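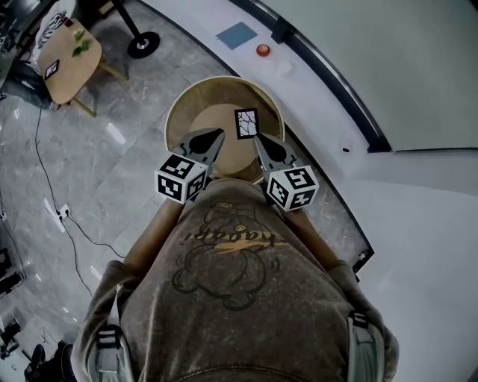
Floor and Furniture Assistant, part-time
Mac Carthaigh Showroom, ground floor

We are looking for someone to move stools.

There is more to it than that, and we will get to it, but applicants in the past have reached the interview believing the job was interior design. It is a job in which you pick up small furniture, put it somewhere better, and then put it back when the customer has gone home. If that sounds restful to you, read on.

What we do

Mac Carthaigh rents and sells small wooden furniture: stools, side tables, plant stands, footrests, the occasional bench. Our customers are cafés, photographers, people staging apartments, and people who have just discovered that their couch has nowhere to put a cup. We keep 594 pieces between the showroom and the back store, and most of them are light enough to carry in one hand. This is how they end up in the wrong place.

The two ranges you will get to know best are Gurkine (round stools) and Unness (low tables). Customers mix them up constantly. You will be allowed to do so for one week.

What the work looks like

Your shift starts at 8:30 a.m., before the doors open. You walk the floor with the layout sheet and set each stool and table where the sheet says it goes. Kirsten Vigfúsdóttir draws the layouts and has opinions about the distance between a stool and a table, expressed in finger widths. Hers, so you will need to calibrate.

After that:

Wipe down seats and tabletops with a barely damp cloth, then a dry one. Stools with a raised rim collect crumbs along the inside edge, and the cloth will not get them out unless you fold it into a point.

Lift everything. Do not drag. The floor is stone and it is louder than you think, and the feet of the stools lose the argument every time.

Pick up leaves. We dress some of the tables with greenery, and greenery does not stay dressed. Dead ones go in the compost bin by the loading door. Live ones go back where Kirsten had them.

Wrap and pack rental orders. A round stool goes in seat down, with a felt disk under it and paper around the legs. Aiman Kwok will show you his way of folding the paper. There is a faster way, which Aiman does not want to hear about.

Check returns for chips, stains, wobble and chewing gum. Write down what you find on the return card in words another person could read.

Help customers try things out. Mostly this means standing nearby while they sit on a stool, get up, look at it, and sit on it again.

In August we take back most of the summer wedding stock, and the job becomes a great deal of packing in reverse. Vacation in August is possible in the same way that snow is.

Who we are looking for

Someone careful with their hands and reasonably patient. You should be able to lift 25 pounds, kneel and get up again many times a day, and tell when a table is not level. No furniture experience is needed. Doğukan Saraç came to us from a bakery and now runs the back store, and he says the trays were good training.

You will work some of the time alone and some of the time with four people who each have a favorite stool. You do not have to pick one, but you will be asked.

Clothes: whatever you like, as long as it has sleeves you can push up and you don't mind dust on it. A cartoon sweatshirt is fine. Shoes must be closed, and we mean closed, not mostly closed.

Pay and hours

24 hours a week, spread over four days, at $21.50 an hour. Paid breaks. Staff discount of 30 percent, which explains the state of our apartments. After six months we give you $118 toward work shoes. The figure was set by the price of one particular pair years ago and has outlived the pair.

There is also the possibility of extra hours when we set up at other venues. Last year's largest was a reading at the Istness hall, which needed seats for 1,000 people. We supplied the side tables only, and were glad of it.

How to apply

Write to Selamawit Wako at the showroom desk, or drop a letter off in person. One page is plenty. Tell us when you could start, which days you can't work, and about an object in your home that you have moved more than once before it was right. A résumé is welcome but we read the other part first.

If we would like to meet you, Begoñe Cordero will call to arrange a paid two-hour trial on the floor. You will set out one corner of the showroom from a layout sheet, pack one stool, and have coffee. Please put the coffee on a coaster.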